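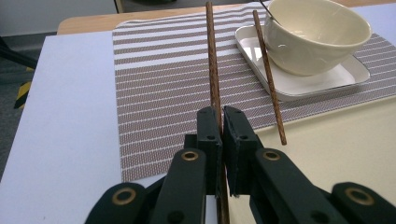 Pince à main Flelden : conseils d'utilisation pour les tâches de table
Mis à jour le 23 oct. 2025

Les notes qui suivent portent sur la pince à main Flelden, vendue seule ou par paire, et sur son emploi pour enregistrer des démonstrations de mise et de débarrassage de couvert. Elles complètent la notice et ne la remplacent pas. Les remarques sur le kit de fixation Bondberg se trouvent en fin de page.

Contenu du kit loué
Deux pinces, quatre patins de rechange, un jeu de clés, deux câbles, une mallette. Caution de 200 euros, restituée au retour complet. Vérifier les patins au déballage : ceux de la première série ont un caoutchouc plus dur et glissent sur les surfaces vernies. La série se lit au dos du patin, côté vis.

Préparation de la table
Poser le set de table avant toute autre chose et le tendre à la main. Un set tissé se déplace facilement quand on reprend un objet posé dessus. Un point de ruban double face sous deux coins opposés suffit. Éviter les sets à franges longues, qui se prennent dans les articulations.

Utiliser une soucoupe à rebord. Sur une soucoupe plate, le bol part dès que la cuillère touche le bord. Garder la même vaisselle pour toute une série ; changer de bol en cours de route oblige à reprendre l'étalonnage de l'ouverture.

Éclairage diffus de préférence. Les émaux brillants renvoient une tache blanche qui perturbe le suivi, surtout sur les bols clairs. Un spot direct est à proscrire.

Saisie des baguettes
C'est le point faible de la pince telle que livrée. Une baguette fine offre peu de surface aux patins et pivote autour du point de contact. Trois réglages améliorent nettement le résultat :
- descendre les patins au plus près de la table avant de fermer, sans appuyer ;
- prendre la baguette au tiers de sa longueur, côté épais ;
- fermer lentement jusqu'au contact, puis serrer d'un quart de course supplémentaire.

Si la baguette tourne encore, nettoyer les patins à l'alcool isopropylique et laisser sécher. Ne pas coller de papier abrasif dessus : il marque les laques et annule la garantie. Les baguettes carrées tiennent mieux que les rondes, mais elles sont moins représentatives de ce que l'on trouve dans un tiroir de cuisine.

Prendre les baguettes une par une. La prise simultanée réussit parfois, mais les deux pièces se croisent à la dépose et il faut recommencer la séquence.

Cuillère et bol
Saisir la cuillère par le manche, patins perpendiculaires au plat du métal. Une prise sur la tranche glisse presque toujours. Pour le bol, pincer la paroi et non l'ensemble : un patin à l'intérieur, l'autre à l'extérieur. L'ouverture maximale est de 68 mm, ce qui exclut la plupart des bols pris par le diamètre. Vider le bol avant l'exercice. La pince n'est pas étanche et le codeur se trouve juste derrière les biellettes.

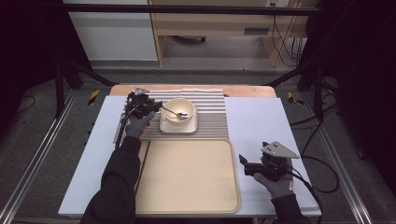
Peut-on travailler avec une seule pince ?
Une pince suffit pour les couverts et les petits objets. La paire devient utile dès qu'il faut déplacer un plateau chargé ou maintenir une pièce pendant que l'on en prend une autre.

Câbles
Faire sortir le câble vers l'extérieur, du côté de la main qui tient la pince, et laisser assez de mou pour atteindre le bord opposé de la table. Un câble qui traverse la zone de travail finit par accrocher un rebord. Le fixer à l'avant-bras par une bande auto-agrippante, sans serrer au poignet.

Gants
Gants fins, près de la main. Les modèles d'atelier doublés gênent la course de la gâchette. Remedios Campos, qui entretient notre parc de prêt, recommande de prendre une taille en dessous de l'habituelle et de couper l'étiquette intérieure.

Entretien
Dépoussiérer les articulations au pinceau sec après chaque journée. Aucune huile : les bagues sont prévues pour fonctionner sans graisse, et un lubrifiant retient les fibres du textile. Contrôler le serrage des vis de patin toutes les deux heures d'enregistrement. Une vis desserrée se repère au léger claquement à la fermeture. 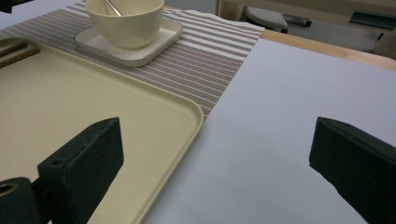
Atelier Sotiropoulos – Service Prêt et essais de matériel

Kit de fixation Bondberg
Le kit ajoute une platine réglable et un second jeu de vis. Montage en dix minutes, clé fournie. La platine est bien usinée, mais elle alourdit l'avant de la pince et la fatigue se fait sentir en fin de séance. À réserver aux séries courtes. Les patins Prullik se montent dessus sans adaptateur ; plus souples, ils tiennent mieux la vaisselle émaillée et s'usent aussi plus vite.

Prix et disponibilité
La pince seule est à 393 euros, patins compris. Le kit Bondberg se commande à part. Les patins Prullik sont vendus par paire, en rupture depuis avril pour la version mince.

Avis du service
Bon outil pour les bols, les soucoupes et les couverts à manche large. Résultats irréguliers sur les objets fins tant que les patins d'origine ne sont pas remplacés. La notice française reste incomplète au chapitre étalonnage ; se reporter à la version anglaise, page 2, pour l'ordre des opérations.

Retour du matériel
Pinces fermées, câbles enroulés à part, patins usés dans le sachet prévu. Signaler toute chute sur la fiche, même sans dégât apparent.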